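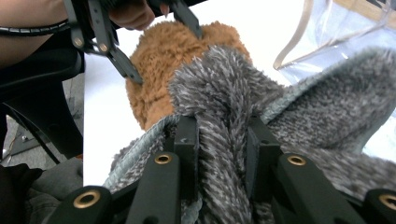 Chapter 6
Looking After the Hand Grippers

In this chapter
Daily check. Jaws and linkage. Pivot points. Fibers. Cable wrap. When to pull a gripper off the table.

Before you start: Chapter 5 (setting up the table). You need to know how the two grippers are zeroed. If you skipped it go back, it's short.

6.1 Why a whole chapter on this

Because soft goods are hard on grippers. Hard parts leave a mark you can see. Plush leaves fiber, and fiber goes where you don't look. Long pile is worst. It gets drawn in between the fingers, works down to the pivots, winds around anything that turns. Then the jaws close a bit late, or one side closes before the other, and the opening you read off the gripper isn't the opening you have.

At the Wurora training shop the pair on table two went 2,000 closes on long pile with no cleaning. Left jaw was lagging by the end. No broken part, no loose bolt. Just lint, packed in hard behind the finger. Took one afternoon to get out and a Sunday to redo the work.

6.2 The parts you will be handling

Names vary from maker to maker. In this book:

Jaw, or finger. The part that touches the work.
Linkage. The arms that carry the jaw. Matte black plastic on the grippers we use. Scissor type, so wear at one joint shows up at the others.
Pivot. Any joint in the linkage. Some have a bolt you can get a driver on, some don't.
Handle. Where your hand goes. Keep it free of grease, obvious but it needs saying.
Cable wrap. The spiral sleeve. If yours runs along the forearm, check it with the arm bent and with the arm straight, it pulls differently.

6.3 The daily check

Do it before the first grip of the shift. Both grippers, every time, even if only one was used yesterday.

Open and close slowly, nothing between the jaws. Feel for a catch.
Look at the jaw faces. They should meet flat.
Pick fiber out with the plastic hook. Not a blade. Plastic arms scratch and a scratched arm holds lint.
Bolts: finger test only. If one turns by hand, stop and go to 6.6.
Run a thumb down the cable wrap. Gaps mean it has slipped.
Then one grip on a thick fold of pile fabric. Pinch it, lift it, let go. It should release without you shaking it.

That last step gets skipped alot. Don't. A gripper that feels fine empty can drag badly with a roll of fabric bunched between the jaws, thats the load it has to work under.

6.4 How often to clean

Short pile or looped fur: every 110 grips.
Long pile: every 80.
Mixed work, say a shaggy throw and then a soft toy: use the long pile number.

Hajar Filali, who wrote the first shop sheet for this, had long pile at 67. We raised it after the jaw faces were changed. Old faces still on? Keep to hers.

Write the count on the card at the end of each run. Do not guess it later.

Next, 6.5, takes the jaw off. Have the Dolla driver set and a tray ready, and clear the table first, small washers dissapear in plush.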